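Kunville Craft Room — Sorting Weekend
Posted 28/04/2018 by Gunvor Haugen

The craft room at Kunville has needed a proper sort since November, when the shelves from the Teltow building came over and everything was put wherever it would fit. We started with the white things, as those get mixed up the most. Fabric goes in the soft bins, poles and rods stay out on the table until they have been matched up, and small hardware goes in the drawers under the window.

Knut Tiedemann made the labels, 70 in all, and Joscha Seidel wrote the shelf list that now hangs by the door.

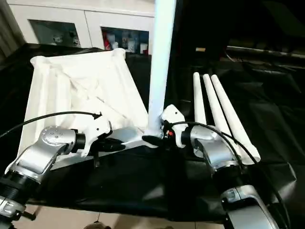 The square cloth bins fold flat when they are empty, so please fold them and put them on the top shelf when you are done. They are for fabric only. Anything long should go in the upright rack — it bends the sides of a bin out of shape, and the bins do not stack well after that.

Tapered rods are kept together on the second shelf, narrow ends to the back. If you find a stray one, leave it in the tray marked "Rods" and Khôi Âu will put it with its set.

The colored fabric is next, some 200 pieces, and after that the paper drawers. The room is open as usual while this goes on. Questions about the shelf list can go to Joscha.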